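Omance Cable Grommet Set, 2 pieces, soft gray

I sell a lot of desk bits in this shop and the grommets are the ones I get emails about, so let me tell you how they work before you order the wrong size (I did, twice, for my own desk!).

A grommet is just a liner with a lid. It drops into the round hole in your desktop, covers the raw edge and keeps your chargers from sliding down the back. The Omance ones have a soft brush in the lid, so a fat laptop plug goes through and the gap closes up again behind it. I like them a lot better than the hard flip lids I used to carry, which rattled every time I typed.

Measure the hole straight across the widest part, in millimeters, and do it from the top. This set fits holes up to 35 mm. If yours is bigger, write to me and I'll see what Kai Nolte has on the shelf at Skirkora — he makes the larger rings for us in small batches.

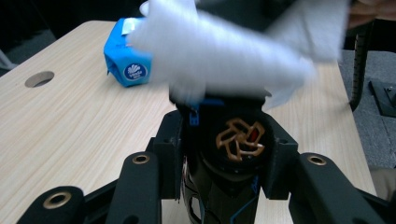
Light wood-grain top with a round cable hole and no grommet fitted.

Fitting takes a minute or so. Wipe the hole out, push the liner down with your thumbs until the rim sits flat, then feed the cables through from underneath and snap the lid on. No glue. If it feels loose, wrap one turn of masking tape around the liner and try again. Roswitha Frerichs wrote to say she used a strip of old bicycle tube and it's been solid ever since, so there's another one for you!

What you get: 2 liners, 2 brush lids and a little bag with 6 cable ties. The ties are the reusable kind — press the tab and they come undone.

Color: soft gray only for now. Black is due back in March.

Care: pull the lid off and rinse the brush under the tap when it gets dusty. Let it dry before it goes back near your plugs.

Shipping is on me if you order four sets or more. Questions go to Graham Haslam at the shop desk, or just leave a comment under this page and I'll get to it.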